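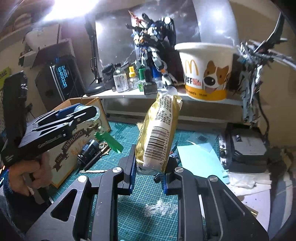

A snack in a gold wrapper.

Adelmo Lombardi bought the Skalard for $600 and a promise to stop asking questions. It had been sitting in a barn outside Nullton for 29 years, and the man selling it spoke of it the way you'd speak of a cousin in prison.

"Runs?" Adelmo asked.

"Ran," the man said, and counted the money again.

The engine came separately, in 10 coffee cans and a laundry sack. The hood was from a different year. The trunk held a third fender, which worried him, as he'd already found the other two.

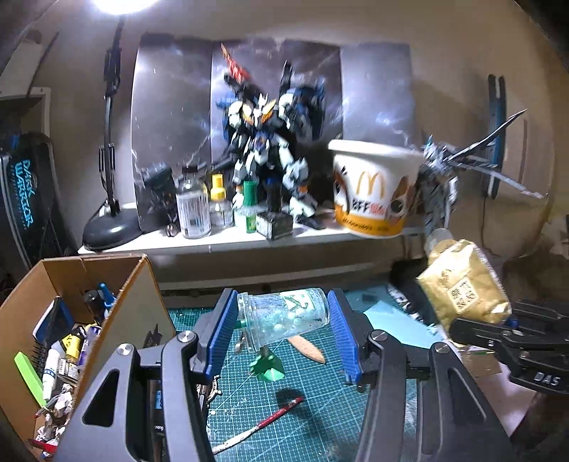 By September he had the brakes working and his wife speaking to him, though never in the same week. He sent to Lo Presti for a carburetor and got back a very nice letter. He sent again and got a carburetor, for a boat.

"Could it be made to fit?" he asked his brother-in-law.

"Into a boat, sure."

He made it fit. The first drive was to Firnano, a little over 2 miles, mostly downhill. He waved at everyone. At the bottom he parked in front of the bakery, shut her off, and looked back up at the hill for a good long while.

Then he went in and asked to use the phone.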